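Perla Sandoval on Running a Toy Library

Perla Sandoval opened the Drandstead Toy Library in 2000, in two rooms over a shoe repair shop. It now has 95 member families, and she still works the front desk on Tuesday.

"People ask if the toys come back broken," she says. "Some do. Mostly they come back with a piece missing, and then the family finds it under the couch in February."

Members pay a yearly fee and can take home up to five toys at a time. Sandoval says puzzles and blocks go out the most, and anything with batteries goes out once.

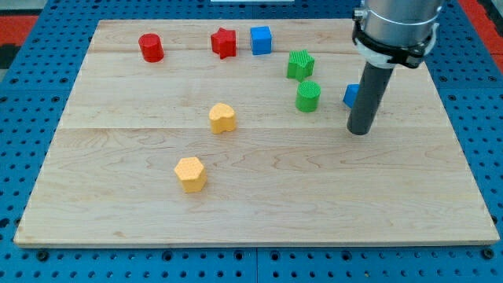
She buys very little new. Most of the stock comes from families whose children have grown, and Arlindo Camargo does the repairs at home. "Arlindo gets the box on his porch and I get it back when I get it back," she says. "I don't rush him."

Late fees ended a few years ago. Sandoval says the parents who owed money had stopped coming in, and she wanted the kids back more than the money.

She is looking for a ground-floor space. "The stairs are hard with a stroller," she says. "I've looked at a place on Vasconcelos. The rent is too high, but I've asked them twice."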